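The Table That Catches Everything

I bought my pine table the summer I moved to Zirkmont, from a retired schoolteacher who wanted 200 for it and took 40 off when she saw my tiny car. It came home in two trips, legs first!

I've never managed to keep it clear. Pens, tissues, sunglasses, a basket I swore I'd find a use for (still looking) – anything that comes through the door lands there and gets shoved back toward the wall.

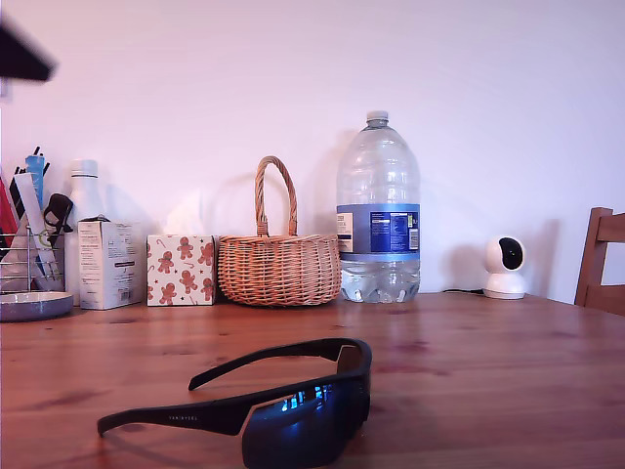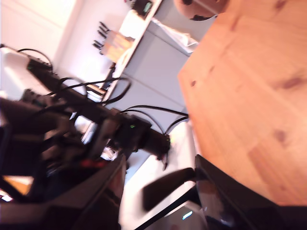

My friend Embla Løken, who refinishes furniture for a living, keeps telling me to sand out the marks. I can't do it. I love pine for its knots, and that orangey color only gets deeper with age, so why would I start over? She did talk me into a soft cloth and a little wax every September, and I grumble through the whole afternoon and then pat the thing like a horse.

My one rule is that the front half has to be free by dinner. I break it 3 nights out of 7, and we eat on the couch.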